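Vendcombe – rangement sur table

Salut ! Je tiens ici mes notes sur les bacs et les objets du dossier Vendcombe, 428 fiches en tout. J'ai repris la liste de Maarten Willems et renommé pas mal de choses (pardon pour les vieux liens).

Contenu

- fiches/ : une par rangement, en texte simple
- objets.csv : presque 50 lignes, gobelets et flacons compris
- photos/ : deux paniers blancs ajourés, le plateau brun au milieu – ma disposition préférée !

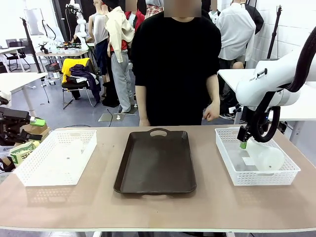 À faire

Relire les 10 dernières fiches avec Mei-kuen Yip.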